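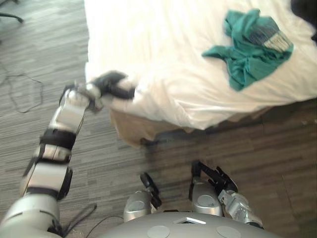
Bat swing sensors, bench notes, 3 Nov 2024

Ran the Sperling knob sensor against the Miltell one on the same maple bat. Tee work only, indoor cage at Doteddale. 205 swings logged, 14 thrown out for double triggers. Both units were zeroed before each block.

Sperling reads bat speed higher on inside pitches. Offset is steady within a hitter and not between hitters, so a single correction won't do. Attack angle agrees well enough down the middle.
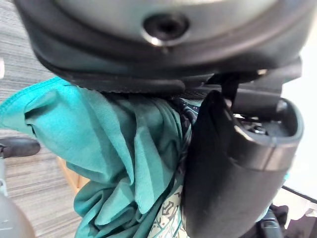 The Miltell drops its first swing after every pause. Firmware 613 was meant to cure this. Rolled back one version, same fault, so rolled forward again and left it.

Knob collar slips under top-hand hitters. Tape holds for a block at most. A collar with a deeper seat is on order from Prundach.

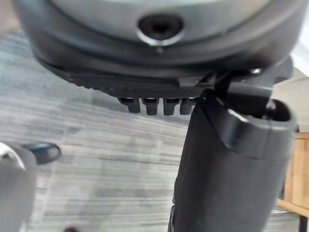 Comment pencilled beside the offset table: check grip height before blaming the sensor, the February set had hitters choking up and the pivot estimate went with them. Agreed. Will mark hand position on the bat and repeat the inside block.
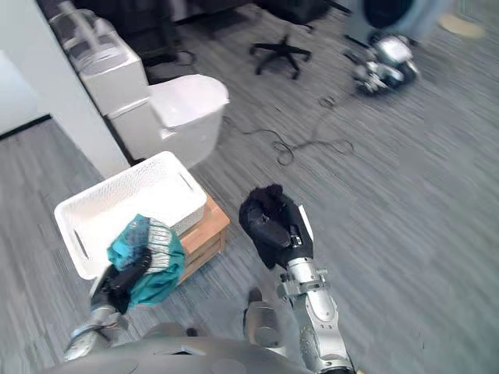

Collar material is still open. Rubber grips the knob but creeps, and hard plastic rattles. Would like to try a knit sleeve under the collar, something like the grey and white ribbing on the teal piece over the basket, cut to one layer. Compare slip after 44 swings, bare and sleeved.

To do: export raw gyro, not the smoothed file.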